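Why Do Baskets Have Holes? (And Other Things to Wonder About)

Last updated: 22 October 2020

Go and find a basket. I'll wait! Maybe there is one by the front door with mittens in it, or one in the bathroom with the spare soap, or one at the very back of a closet that came with fruit in it once and has been empty ever since. Put it on your lap and run a finger along the side. Bumpy, isn't it? Up and down, up and down, like a tiny road with a lot of hills.

Those bumps are the whole secret of a basket, and I would like to tell you about them.

What is wicker, anyway?

Lots of people think wicker is a plant. I thought so too when I was small, and I used to look for wicker bushes on the way to school (I never found one, of course). Wicker is really the name for a way of making things. You take long, thin, bendy pieces of something and you weave them together until they hold each other up. The bendy pieces might be willow, which grows beside streams, or rattan, a climbing palm that can grow longer than a school bus. Some can be reeds or rolled-up paper, and plenty of baskets in stores today are woven from plastic strands that only look like they came from a plant.

Wicker comes in all sorts of colors, too. Willow with its bark left on can be brown or green or even a little purple. Willow with the bark peeled off is pale, like the inside of an almond. And if a maker wants a very dark basket, the strands can be dyed or stained.

Over and under

Weaving a basket starts with the strong pieces, which are called stakes. They are a bit like the ribs in your chest. Usually they begin at the bottom and then get bent upward, so that for a while the basket looks like a spider that has fallen on its back. The thinner pieces are called weavers, and they do all the traveling. A weaver goes in front of one stake, behind the next, in front, behind, all the way around. On the next trip around it does the opposite, so whatever was in front last time is behind this time.

Try it with your fingers! Hold up one hand with the fingers spread and wind a piece of yarn over and under, over and under, until you reach your thumb, and then come back the other way. Now wiggle. The yarn holds on pretty well, even though there is no glue and no knot. Each strand is squeezed by its neighbors, and all that squeezing adds up. A good basket can carry a big heap of potatoes, and yet you could snap one of its strands with your hands.

Dry willow breaks if you bend it, by the way, so basket makers give it a long bath first. My aunt used to soak hers in the tub, and anybody who wanted to wash had to ask the willow politely to move over.

So why the holes?

Well, strands are long and roundish, and when round things sit side by side there are little gaps between them. The holes come free with the weaving. But they turn out to be very handy. Air can wander in and out, so onions stay dry and apples don't get stuffy. Sand and crumbs can fall through. And a basket is light, partly thanks to all those bits of nothing in its sides – you can carry it a long way before your arm complains.

Holes are no good for everything. You wouldn't want to keep rice in most baskets, or marbles if they were very small marbles. Still, some people have learned to weave so tightly that their baskets can hold water.

Round ones, long ones, and ones with corners

A round basket is the easiest shape for a beginner, as the weaver can go around and around without ever having to turn sharply. Rectangles are harder. A strand doesn't like being folded at a sharp point, so the maker lets it curve instead, and that is why so many rectangular baskets have soft, rounded corners.

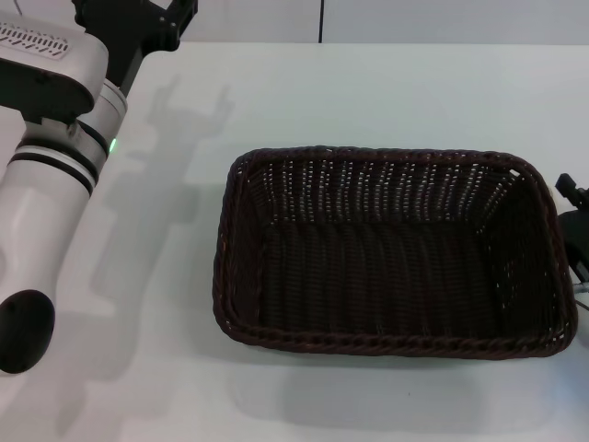 Rectangles are lovely on a table or a shelf, though, where they can sit up close to one another without wasting space. They are good for things that have straight sides themselves, like napkins or letters or picture books. Round baskets are better for rolling sorts of things, such as oranges and balls of wool.

If you look down into an empty basket you can often work out how it was made. Find the bottom first. Is it woven the same way as the sides? Then follow one strand with your eyes and see how far you get before it ducks under and you lose it. I have never once managed to follow one all the way around, but you may be more patient than I am.

A small job for a rainy afternoon

You can weave a basket from a paper cup. Ask a grown-up to help you cut slits from the rim almost down to the bottom, making 7 strips in all. It has to be an odd number, or the over-and-under won't swap places each time around, and the yarn will just pile up in the same pattern. Fold the strips outward a little, tape the end of your yarn inside the cup, and start weaving. Push the yarn down snugly every few rounds – not too tight, or your cup will close up like a tulip at bedtime. When you get near the top, tuck the end in behind the last few rows.

Then find something to put in it. Mine has paper clips.

Shared 200 times
2 comments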